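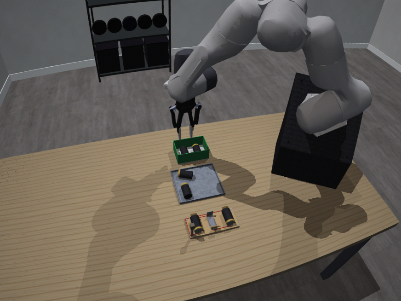 Gripper open over the green bin, two black cylinders inside.

The longtime head coach of the Morstead High softball team had already been at the field for an hour when I pulled in, and she was dragging the infield by herself with an old section of chain-link fence tied to the back of a lawn tractor. She waved me over to the bleachers, went off to find a second coffee, and then talked to me through most of the morning, which suited me just fine.

I had come to ask about the schedule. Starting this spring Morstead moves out of the small river league and into the same division as Olter and Cornulthorpe, and there has been plenty of worrying about it in town.

"I worried too, for about a weekend," she said. "Then I sat down with the girls and asked them what they wanted, and they looked at me like I'd lost my mind. They want to play Olter. They've wanted to play Olter since they were nine years old and all in the same summer camp over there."

Olter has more than 2318 students. Morstead has 211, and that includes the eighth graders who take algebra in the high school building. I asked her how you put together a roster out of numbers like that, and she laughed for a good long while.

"You don't cut anybody, for one thing! I've got a center fielder who came out because her locker was next to my catcher's. She'd never held a bat. By the end of last season she was running down balls I'd have given up on, and I used to play out there myself."

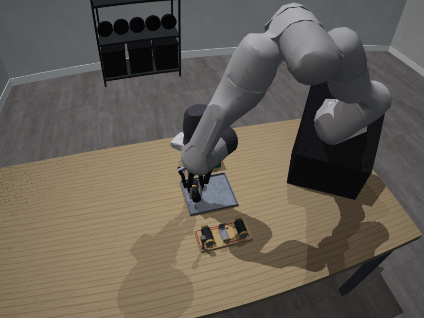
Credit: Singhal

Pitching is the part that keeps her up at night. She has two girls who can throw a full game, and the new division plays doubleheaders, so there won't be much rest for either one of them. They spent the winter in the school gym throwing into a mattress propped against the wall under the scoreboard, before first period, with the heat barely on.

"My junior has a rise ball that will give people trouble," she said. "My freshman has a changeup and no fear at all. What I have to do is keep both of those arms healthy into May, and if that means we lose a second game here and there, well, we lose it. I'm not going to wear out a fourteen-year-old for a ribbon."

The travel is the other thing. The ride to Cornulthorpe is two hours each way on a good day, over the ridge, and the school's bus budget was set before anybody knew about the move. The boosters held a pancake supper in February and a raffle right after it, and between the two of them they brought in $3520. She told me the figure twice, and I think she would have told me a third time if I'd let her.

"People who don't have kids on the team, people whose kids graduated ages ago, they stood in line in the slush for pancakes. I went home and cried a little - you can print that."

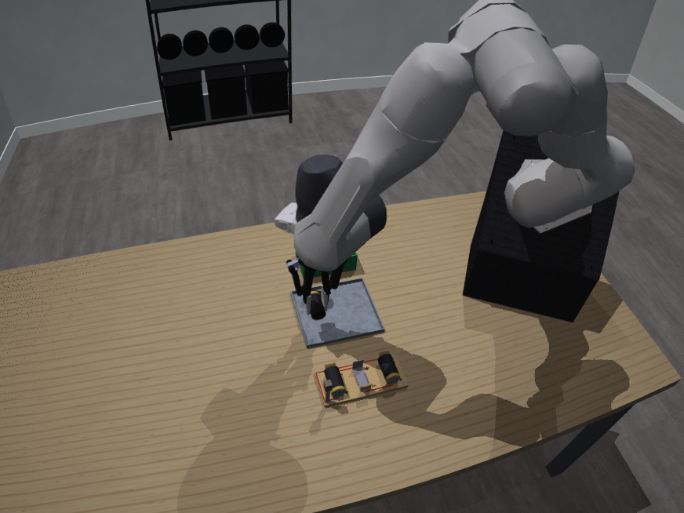 Fingers closed around a small black cylinder, just over the gray plate.

I asked what would make it a good season. She thought about it while she picked dried mud off her cleats, and said she'd like to win a few at home, and she'd like to see her seniors play at least one game under the lights at Cornulthorpe, where the outfield grass is the nicest she has ever walked on. Making the playoffs would be lovely. She wasn't going to promise it.

"Ask me again after we've seen Olter twice," she said. "First time, we'll be nervous. Second time, I think we might give them a game."

By then the first of the players had come through the gate with a bucket of balls, a little early, and wanted to know if the infield was dry enough to take grounders. The coach told her to go find out.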